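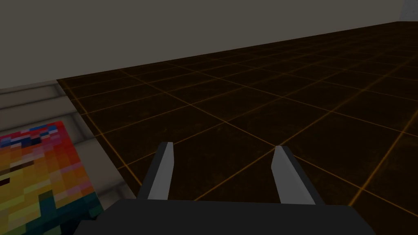
Several panellists told Plustel that the first cream felt greasy on the hands, and asked for something lighter. We changed the base in August.

1. Panel tests
The second Zanitz hand cream went to 33 panellists, and 32 returned their forms. Most preferred it – mainly for the feel.

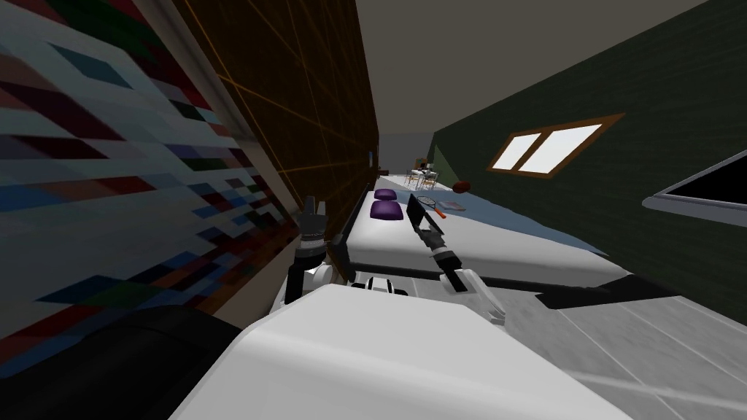
2. Stability
Caputo has finished the heat and cold cycles. The scent fades slightly in clear jars, so we are moving to tinted ones. 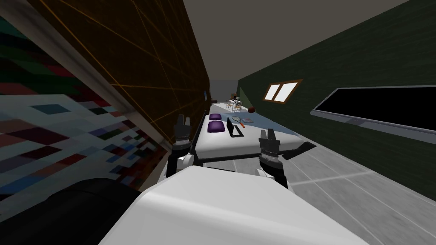 The Dutberg filling run stays at 1,000 jars, and the labels are with the printer.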